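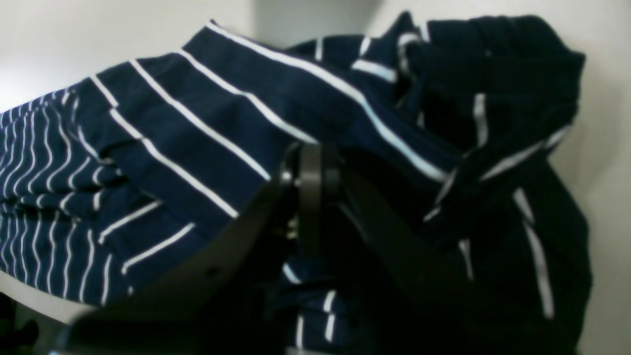
Filed under: Laundry & Appliances > Washing machines > Fault logs
Ticket opened 2021-04-18
Status: open (again)

Laveck front loader stops with 11 minutes left on the display and won't go into the final spin. No error code. Drum full of heavy, soggy washing. Door stays locked until I turn it off at the wall and wait.

Machine is just over two years old, bought new from Storkari, so naturally it's out of the shop warranty. Installed in the laundry on a concrete floor. No pets, no hard water to speak of in Widdale, and I use the powder the manual says to use.

Before anyone posts the usual list, I've done these:

- Cleaned the filter. A hair tie and a bit of grey sludge. No difference.
- Checked the drain hose for kinks. None.
- Ran an empty hot wash with the drum cleaner they sell for the price of a decent lunch. The drum smells nicer and the fault is the same.
- Turned it off overnight. Worked once the next morning, then went back to sulking.

Storkari's chat person told me it was "probably overloading". It does it with half a load. It does it with a couple of tea towels and a pillowcase. I asked what weight counts as overloading for two tea towels and got a link to the care page, so that was the end of that.

Update, same evening

Spirit level on top. It was out by a bit front to back, so I wound the feet down and did the locking nuts up properly. Ran the quick cycle with mixed clothes and it spun. I'm not calling that fixed. It also spun the morning after I left it off, and I'd done nothing at all to it then.

Update, next day

Stopped at the same spot. Level hasn't moved. So much for the feet.

What I did notice is that the drain pump runs normally and the water goes down. Then it tumbles back and forth, has a go at building up speed, gives up, tumbles again. To me that looks like it thinks the load is unbalanced, whatever is in there. Several people have told me it must be the pump. I don't see how, if the water has gone.

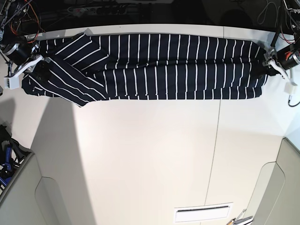 3 min read

Rang Shevchuk, who do the authorised Laveck repairs out this way. Over the phone, without looking at the machine, they said main board, and quoted $835 fitted. I asked how they'd ruled out the shock absorbers, the belt or the motor brushes. They hadn't. I asked whether I'd get the money back if the board made no difference. Long pause – then no.

For that money I'd want somebody to at least take the back off.

So I took the back off myself (unplugged, taps off, and I'm not telling anyone else to do it). Belt looks fine, no cracks, still on the pulley. Pushed down on the drum and let go. It bounced. From what I've read it should come back up and settle, and mine kept going like a trampoline. One of the dampers at the bottom has an oily streak down it and slides with almost no resistance. The other one is stiff.

I know what confirmation bias is and I did want it to be something cheap. But a dead damper would explain a machine that can't settle a load, and a board that otherwise does every single part of the wash correctly doesn't look very dead to me.

Update, later that week

Ordered a pair of dampers. The Storkari parts page lists them as "compatible with most models", which tells me nothing, so I measured the old one and went by that. Delivery date on the site has already changed since I paid.

Until they turn up I'm draining, switching to spin only, and shifting the clothes around by hand when it gives up. Folding things before they go in was suggested in another thread. I tried it and couldn't see any improvement, though I'd be happy to hear from someone who kept proper notes.

Still want to know:

1. Has anyone replaced one damper only and got away with it?
2. Does the Laveck board store fault codes that don't show on the display? Shevchuk said yes, the manual doesn't mention it.
3. Has anyone paid for the board and had the same fault come back?

Please don't reply with vinegar.

2 comments | Share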